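Thumb arrives late to every grasp – planner or controller?
Jornetton forum > Software > Control

rimshot70
Running the Testa stack on a five-digit hand, wrist camera on. The planner says all the digits close together. The thumb has other plans and shows up after the party. I've raised its gain twice, which gave me a thumb that is late and also angry. Logged 668 grasps, same lag in all of them. View from the wrist with the hand over the edge of a pale surface:
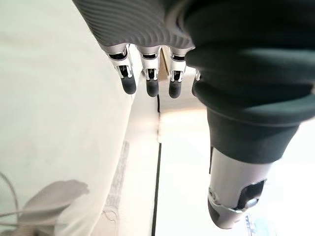 Esi Amegashie: Stop touching the gains. Testa time-stamps the thumb command when it leaves the queue, and the finger commands when they enter it. Compare the two columns in your log before you tune anything else.

rimshot70
Compared. There's a gap of 70 ms, steady as a tax bill. So my two weekends of tuning were a hobby.

stultbridge_ned
Disagree with Esi. I had the same gap on Rimico and the queue was innocent. The planner was treating the thumb as a separate chain and solving it last. Merge the groups and see.

Esi Amegashie: Merging groups hides it. You then get five late digits, nicely synchronized.

stultbridge_ned
Which is what I'd call a grasp.

rimshot70
Tried both. Stamping at entry cut the gap to 4 ms. Merging made the planner time out at 2000 iterations and sulk. Keeping Esi's fix, patch is in ticket 3808. Gains are back to default – please don't ask what they were.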